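Notebook, April, started 9:40
Cabinet scene, handle detection and door planning

Picking up from the handoff Gordon left in the shared folder. The goal for this block of work is still the same: load the double-door cabinet in the simulator, find both handles from the base camera, hand poses to the planner, and get an opening trajectory for one door at a time without hand-placed waypoints. The detector is Osteo, the planner is Lachance, and Ovon is the script runner that ties the two together and writes the logs.

Two renders from the start pose set, before any motion is commanded:
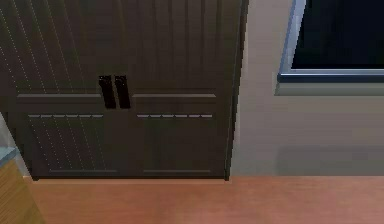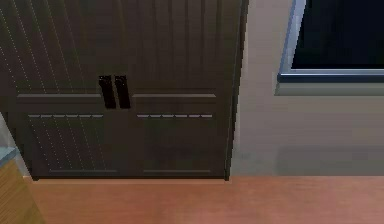

Ran Osteo over the full start pose set with default settings. 400 renders, one detection pass each, seed 2029. Output is a list of boxes with an estimated grasp axis per box. What I want is two boxes per render, both with an axis close to vertical.

What I got in the first pass was mostly one box. The two handles are close together and both black, and the merge step in Osteo was treating them as a single wide handle. The grasp axis on the merged box was fine, but the center landed on the seam, so the planner aimed the fingers at the gap. Lachance accepted the target because nothing in the collision model said it was wrong. The gripper closed on nothing and the run timed out.

Fix for that: turned off the merge step when the overlap is small, and added a check against the door joints. If a box center falls within the seam tolerance of both doors, it gets split and rerun at higher resolution. This belongs in Osteo proper but for now it lives in the Ovon script. Gordon, if you want it upstream, the function is split_on_seam and it has no other dependencies.

Second pass with the split on: two boxes in nearly all renders. The ones still failing share a pattern. The detector puts an extra box on the horizontal rail where it meets the handle. The rail is lighter than the door face and it makes a strong edge. Filtering on axis direction removes these, so anything more than 30 degrees off vertical is now dropped before the planner sees it. I first had the cutoff tighter, and it threw away good handles in renders taken from low and close, where the bars lean a little in the projection. Leave it at 30.

11:15

Darcy asked about the dotted diagonal streaks on the left door. They are in the renders and not in the texture file. I opened the texture on its own and it is clean. Best guess is a shadow map problem, some kind of self-shadowing on the grooves, but I have not confirmed it. Things tried so far:

Raised the shadow bias. Streaks got fainter, but the line under the cabinet base started to separate from the floor. Put it back.
Doubled the shadow map size. Streaks moved and did not go away.
Turned shadows off. Streaks gone, along with most of the edge contrast that the detector uses.

For detection it makes no difference that I can measure. Box counts on the left door match the right door. For the depth work it might matter if anyone trains on these renders, so I added a note in the scene readme. Darcy is going to look at the light setup since she wrote that part of the Kivovby scene loader.

13:30, planning

With two clean handle poses, moved on to the opening motion. Lachance plans in two stages: approach to a pre-grasp pose in front of the handle, then a constrained arc about the door hinge. The approach stage is good. Plans come back quickly and the joint motion is smooth.

The arc stage has two problems.

First, hinge side. The planner reads the hinge axis from the model file, and the left door had its axis sign flipped. The door opened inward, through the cabinet body. There is no collision between a door and its own parent link by default, so nothing complained. Corrected the sign in the model file and added a test that opens each door a small amount and checks that the handle moves away from the cabinet center. The test runs at load time. It should have been there already.

Second, clearance between the fingers and the neighboring handle. With both doors closed, a finger that wraps the left handle from the inside comes very near the right one. The planner finds a solution if it is allowed to rotate the wrist, and fails if the wrist is locked. Gordon's config had the wrist locked to keep the grasp repeatable. I unlocked it for the approach stage only, and it locks again as soon as the grasp is confirmed. Success on the approach went up right away. I am not writing a figure down until I have rerun with more than one seed.

Also checked the light wood piece at the left side of the scene. It was in the visual model but missing from the planner's collision set, so the left door could swing straight through it without a complaint. Added it as a box. The left door arc is now stopped short of the full range when the limit is checked against that box, and the planner returns a partial opening with a status code. Ovon was treating the partial code as a failure. Changed it to log the final door angle and carry on.

The window and sill are in the collision set as one flat box. That is coarser than it should be, because the sill sticks out from the wall. It has not caused a bad plan on the right door yet. Low priority.

15:50

Reran everything from the top with the changes in place. Detection is stable. The right door opens in simulation from most start poses. The left door opens partway and stops at the box, as expected. Remaining failures are almost all in the grasp confirm step, where the contact check fires before the fingers have finished closing. Looks like the contact threshold is too low for a smooth bar. I tried raising it once and got the opposite problem, with the arm pulling before it had a grip, so this needs a proper sweep and I am out of time for it.

One thing for anyone repeating this: Ovon caches the handle poses between runs. If you change the detector settings and leave the cache alone, the planner gets the old poses and everything looks unchanged. I lost most of an hour to this after lunch. Use the clean flag.

Open items

Sweep the contact threshold for grasp confirm (me)
Shadow streaks on the left door, light setup (Darcy Gauthier)
Move split_on_seam into Osteo, or decide against it (Gordon Gagnon)
Split the window and sill into separate collision boxes
Rerun with more seeds before any success figure goes in the report
Make Ovon drop the pose cache when the detector config changes

Branch is pushed. Logs from both detection passes are in the run folder with the model file diff. The 15:50 rerun is still copying over.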